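The cable thing, part two

Quick one tonight, it's late and I said I'd write this up while it's still in my head. If you read the August post you know we've been trying to get two arms to fold cloth. Mendel is the bigger job, the arm that does most of the reaching. Chala is the other one. Both were fine for weeks. Then Mendel wasn't.

What happened: protective stop, middle of a run, no warning. Cleared it, restarted, did the same move, fine. Did it again, fine. Went and got coffee. Came back to another stop. The log said force limit on the wrist, which made no sense to me, the cloth weighs nothing. You could fold it with two fingers.

So of course I blamed the software. Spent an entire afternoon on this. Rolled back the motion planner, no change. Rolled back my own changes from the week before, no change, and broke something else doing it. Re-entered the payload numbers by hand. Still stopping. It was never the same spot twice, or I thought it wasn't, I was writing the positions down on the back of a delivery note and lost it.

Then I finally did the boring thing and ran one motion over and over with nothing to grab. Slow. 50 repeats. It stopped 5 times, and every one of those was at the end of the long reach, with the wrist turned as far as it goes. Should have done that first. Always do that first, I say this to other people all the time.

Cables. The bundle that comes down past the wrist was a bit too short for that pose, and somebody (me) had put an extra tie on it back when we fitted the new gripper, to keep it from flopping around. At full reach with the wrist turned it went tight and pulled sideways. Arm feels a pull it can't explain, arm stops. Arm was right. I was wrong, for most of a day.

The worse part is what I found after I cut the tie. The jacket on one of the cables was rubbed down where it sat under the plastic. Not through, but I could feel the ridge with my thumbnail. Counter in our run script said 166 cycles since the last time anyone signed off on the cables, so that's not even a lot of use. We had been talking about leaving it going for 3000 over a long weekend with the door shut. Don't love thinking about that.

And I'd raised the force limit. I have to own up to that one. Halfway through the afternoon I bumped it up a little "just to see" and the stops got rarer and I felt clever for maybe twenty minutes. All that did was let the arm pull harder on a cable that was already getting chewed up. Limit is back where it was and it now takes a second person to change it. That was my own suggestion, I would like some credit.

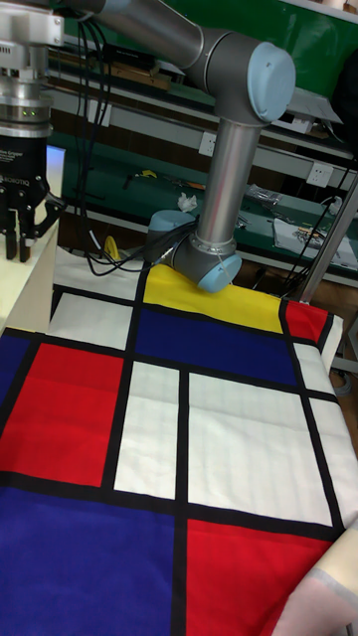
Replacement cable came from Plondero, the right length this time, and there's a looser loop now so the wrist can turn without dragging on anything. Tried the full reach by hand first with the arm in freedrive, both directions, then at low speed with my hand on the stop button. No stops so far. I'm not calling it fixed untill it's done a proper long run.

New problem is that a loose loop can catch on stuff. Fabric especialy. So the bench rule is now walk the whole path with your eyes before you hit go, and check the bundle every morning, not when you remember. Also no extra ties. If it flops, ask.

Fustlow still want their demo and I've told them it moves back. They were ok about it. Mostly.

Still to do: sleeve for the rubbed spot on the spare, log the wrist force for every run so we can see it creeping up, look at Chala's cables too because I put a tie on that one the same day. Going to bed.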